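Garage arm, simulation first: how much do you trust it?
Posted in May by talturden_shed

Hi all, long time reader, and I finally have something worth asking you about. I've been putting together a tabletop arm in the garage on and off since last winter, and before I let the real one loose on anything I've been running the pick and place work in a simulator on the old desktop. My plan was to spend a couple of weeks in simulation and then go out and plug everything in. That was a good while ago, and I'm still sitting at the desk with my coffee, moving colored blocks!

The job I gave myself is a simple one. Pick up a small cube, carry it over to a taller box, set it on top, go back for the next one. I move the blocks to new random spots at the start of every run so the code can't get lazy. I did 30 runs of the newest version last night and the cube ended up where I wanted it in most of them. The failures nearly all come from the same place, which is the approach. The hand comes down with that big wrist right beside the tall box, and if I let the planner take the shortest route it will clip a corner on the way.

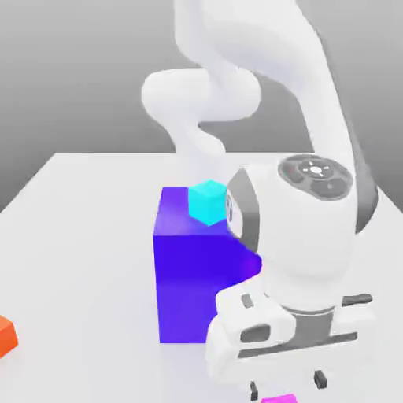
So what I've done for now is make the arm stop at a point straight over the magenta cube, wait a moment, and then come down slowly with the fingers already open. It costs time on every pick, and it looks a bit timid when you watch it, but I've grown fond of it. My question for you folks is whether you'd keep polishing this or just go out to the garage and find out what breaks. My real gripper is a homemade one and it doesn't behave nearly as politely as the one on the screen.

----

ciltia_bench

Welcome, and what a nice first post! I would go to the garage. I say that with love, having spent a whole summer getting a simulated arm to stack things beautifully, and then finding my real table had a slope to it that I'd been living with for years and never noticed. Every single place was off in the same direction. I fixed it with a folded piece of cardboard under one leg, and no amount of time at the desk was ever going to tell me about that.

Keep the stop above the cube, though. I still use one.

----

hullitz_mike_delta

I'm going to disagree with the post above, in a friendly way. A crash in simulation costs you nothing and a crash on the bench cost me a wrist motor and a long wait for a new one. 30 runs isn't very many if the blocks are landing in random spots. Let it go overnight and get to 3,000, then sort the failures into piles and look at the biggest pile. You may find the clipping only happens when the cube is close in beside the tall box, and then you can write a rule for that one situation and leave the rest of your motion alone.

Also, how much padding did you give the shapes the planner uses? If the wrist is modeled as a tight fit, it'll happily slide past the box with no room to spare, and your real arm will sag a little and hit it.

----

talturden_shed

Oh, that's a very good question, and I'm a little embarrassed by the answer. No padding at all. I used the shapes as they came. I'll add some this evening and leave it running while we sleep (the desktop is under the guest bed, so it's a good thing we have no guests).

----

ciltia_bench

Padding, yes, agreed. But I'd still argue about the 3,000. You'd be learning a great deal about a gripper you don't own! If the homemade one has any play in the fingers, the piles of failures on the bench will be different piles. Run the real arm at a crawl, keep your hand on the stop button, use foam blocks, and I doubt you'll hurt any motors.

----

hullitz_mike_delta

Foam blocks is fair. I'll give you foam blocks.

----

zukauskas_fan

Joining in from our shared workshop, where we have 4 arms in various states of health and have had this same argument over each of them. We do a bit of both now. Simulation until the path looks sensible, then the bench with the speed turned way down, then back to the simulator with whatever we measured. The most useful thing we carried back was how long our fingers take to close, as the simulated ones were much quicker and our code was lifting too soon.

If you'd like the little timing script, it's in the Žukauskas folder on our share page, and you're welcome to it. It expects a switch on one finger, but you could do the same with a phone video and some patience.

----

talturden_shed

Thank you, all three of you, this is just the kind of help I was hoping for. The padding is in, and the first few runs take a noticeably wider swing past the tall box. I'll leave it going overnight to keep the one side happy, and I've got a bag of packing foam and a bread knife ready for the other. I'll post again once I've timed the fingers.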